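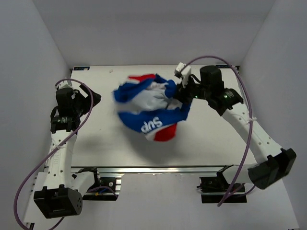 # Prollus bringt den Hafen von Wurnine in euren Simulator

Ich darf es endlich verraten: Im Juli erscheint unsere neue Szenerie »Wurnine Harbour« für den Flugsimulator! Wir bei Prollus haben einen kompletten Wasserflughafen gebaut, samt Stegen, Tankponton und der kleinen Graspiste hinter dem Leuchtturm (mein heimlicher Liebling, auch wenn der Anflug bei Seitenwind ganz schön fies ist).

127 Gebäude haben wir von Hand modelliert, dazu kommen 180 Boote, die je nach Tageszeit auslaufen oder im Hafen liegen. Wer früh um sechs startet, muss also mit Fischkuttern rechnen – und mit Nebel.

Blauer Stoff aus der Nähe, fast bildfüllend:
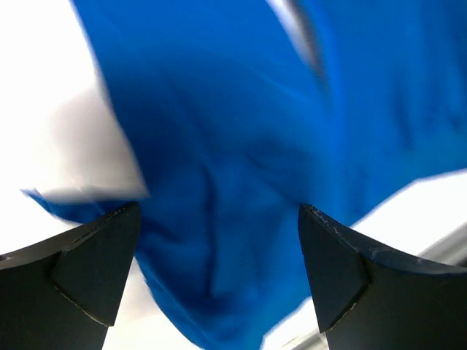
*Blauer Stoff auf weißer Fläche*

## Was ist noch drin?

- zwei Wasserlandebahnen mit Wellengang je nach Wetter
- Nachtbeleuchtung für Hafen und Altstadt
- 170 Quadratkilometer Umland mit neuem Höhenmodell
- die Inselroute nach Ríos als geführter Rundflug

Die Geräusche stammen vom Tonstudio Flelarero, und ich habe beim ersten Probehören glatt vergessen, die Klappen zu setzen.

Die Szenerie gibt es als Download in unserem Shop. Wer schon »Ríos Islands« besitzt, bekommt sie günstiger. Testversionen für die Presse verschicken wir gern auf Anfrage – schreibt uns einfach!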